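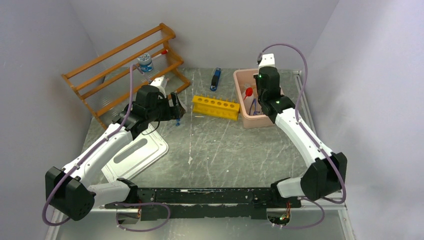 A wooden rack, a white tray and a pink bin at a gray, marble-patterned tabletop. Photo: Heather Paterson

Plorkbridge's spring clear-out has ended with 2,856 household items finding new homes, and the people behind it are already planning another round for the fall.

The swap ran through May at the old Dal Bello furniture showroom on Warnby Street, where residents could drop off racks, trays, bins, baskets and kitchen odds and ends and take home whatever they could use. Final numbers were posted at the showroom door on Tuesday, June 29, 2021, next to a thank-you card signed by 60 residents.

It was a terrific turnout for a first try. Organizers had planned on 200 items for the whole month and put out two tables. By the second Saturday they had passed that number before lunch, and extra shelving was carried over from the library basement to hold all the dish racks.

Racks were the big hit of the month. Wooden ones went fastest, often within minutes, and a few people came back every weekend hoping to catch one. Trays were close behind – white ones especially, which shoppers said they wanted for everything from seed packets to the mail. Small plastic bins in bright colors were popular with families, who stacked them in strollers and on the backs of bikes and headed home happy.

"I went in for a tray and came out with a tray, two bins and a soup pot," said Heather Paterson, who helped run the sorting table and took photos for the swap's web page. "Then I went home, emptied my own cupboards, and brought back more than I'd taken. A lot of people did the same. It was so much fun to watch."

Paterson also led Satosia, a free evening class on setting up a small work surface so that everything has a spot. The class was limited to 40 people and filled up in two days. Students learned to start with one tall thing at the back, such as a rack, then add a low tray for whatever is in use and a bin for whatever needs to go somewhere else. They were asked to live with the setup for a week before changing it.

A second class covered caring for used pieces: light sanding and oil for wood, warm water and dish soap for most plastics, and a soft cloth for tabletops with a printed stone pattern. Handouts from both evenings are still available at the library's front desk, and the one on wood care has already been reprinted.

Not everything found a taker. Mug trees were a hard sell, and a box of lids with no matching containers is still looking for a good home. Items left at the end of the month were stored upstairs at the showroom and will be first on the tables next time.

The fall swap is expected to open in the same building, with longer Saturday hours and a separate table for baking gear. Drop-offs should be clean, dry and small enough for one person to carry. Anyone who wants to lend a folding table can leave a name at the library – more tables are very welcome.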